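The repair bill that doesn't add up

March 25, 2026
By Duyên Lại

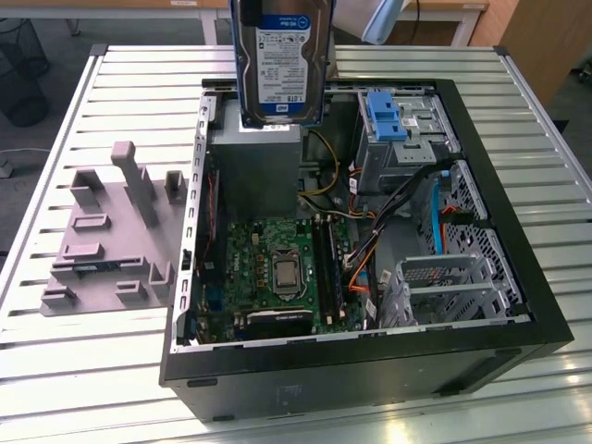 A 1.0TB WD Blue hard drive above an open desktop tower.

Vaida Sepp has heard the pitch for extended warranties plenty of times, and she still isn't buying. "They sell you peace of mind at the counter, then you meet the exclusions," she says.

Sepp spent years handling complaints for a consumer advice service in Gundumdale. She now reads warranty contracts for a living, and has just finished with Cillow, a plan that promises to cover household electronics for $23 a month.

I put it to her that some people like a fixed cost. She shrugs. "Fine, but do the sum. Keep it going and you could have bought the thing again. And there's a $78 call-out fee on every claim."

Cillow's brochure says 688 customers were surveyed and most were satisfied. Sepp wants to know how many had ever made a claim. "If you've never rung them, of course you're satisfied."

What about lost files? The plan pays up to $400 for data recovery, but only after an "approved assessment", a term the contract never defines. "I asked them in June what it meant. I got a brochure back."

Her own advice is dull, she admits: keep the receipt, back up your files and learn what the law already gives you. Would she ever take out a plan? "Show me one with the exclusions on the front page."

Last updated: March 25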